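Percy Flores here, back at the practice pad after a long break. I'd forgotten how much I like sewing up a cut, slow as I am - my best row of stitches still takes 31 minutes, and I enjoy every one of them!
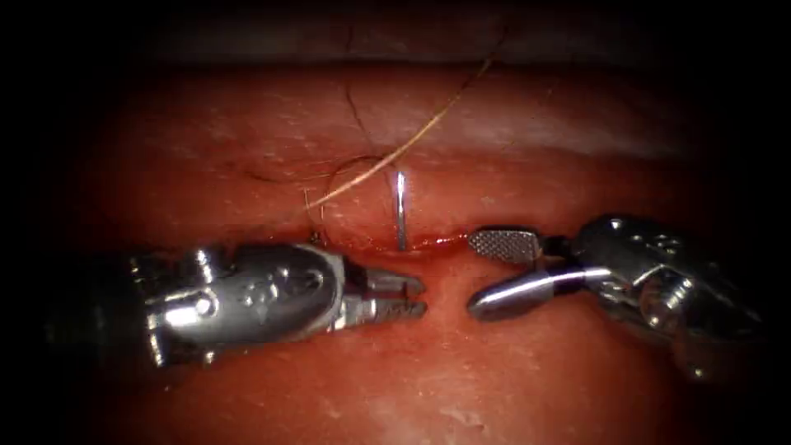

Curved needle and tan thread at the cut.

My old habit was pulling every knot too tight, which puckers the edges. These days I snug it down gently, leave short tails and try to keep the gaps even.

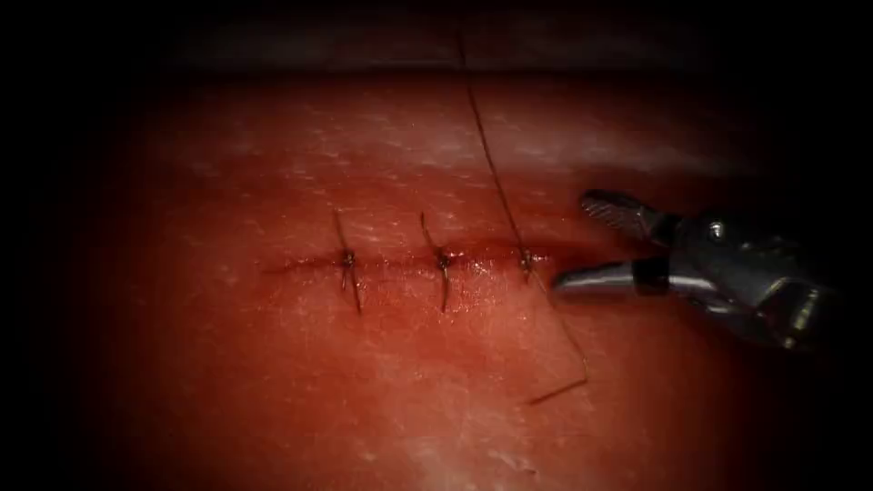 Do you tie each stitch separately?
Mostly, and I find a single bad one is much easier to redo that way.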